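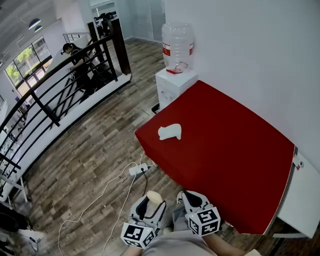
Pidport Residents' Forum > Shared Buildings > Hire charges at the Wisusov Hall

Wisusov_Bookings
Members are advised that the hourly hire charge will be reviewed in July. Written comments should reach the office by 2nd March. The proposal is to end the reduced rate for groups with fewer than 98 bookings a year.

pidport_east
Could the office confirm how many bookings were taken last year? The notice on the door says 341, but the annual report gives a lower figure.

Wisusov_Bookings
The figure of 341 includes bookings that were later cancelled. The report leaves these out.

Thepsuriya Singers
Our group wishes to object. We meet in term time only and could not reach 98 bookings under any timetable. The reduced rate was agreed when we paid £200 towards the new curtains, and we understood it to be permanent.

marlpit
With respect to the previous poster, a payment towards curtains does not fix a price for ever. Heating costs have risen and regular users should meet a fair share of them.

Thepsuriya Singers
We do not dispute the heating costs. We ask that any increase be brought in over 3 years, as was done at the Gudidano Rooms.

pidport_east
I would support that. I do not agree that the number of bookings is a sound test. A group hiring the hall for a full day counts once, as does a group hiring it for an hour.

marlpit
That is a reasonable point. Total hours would be a better measure, although I remain in favour of the increase.

Wisusov_Bookings
Both suggestions have been noted. Comments made on this forum are not treated as formal replies and should also be sent to the office in writing.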